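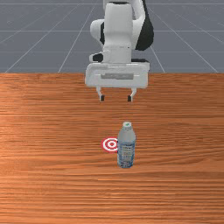
Wooden tabletop, gray floor with grid lines behind it.

November, notebook page 55, morning

Glue test for the Peltmont drawer fronts, second try. I mixed the hide glue from Eichhorn with two parts water this time, and left it to soak overnight in the cold room. It was much smoother than the last batch, no lumps when I stirred it.

Glued the first pair at 9:40. The clamps from Brotley are strong but they leave marks, so please put scrap wood under the jaws. I forgot this on the left piece and must sand it again with 100 grit.

The order for Prodholm (no. 3012) is still not complete, the brass screws are missing. I wrote to them again.

Afternoon: the joint on the right piece looks closed along the whole length. The left one has a small gap near the corner - I think I was too slow and the glue became cold. Next time warm the wood before, and keep the window shut.

To do: wash the glue pot, label the rest of the batch, ask for a new brush.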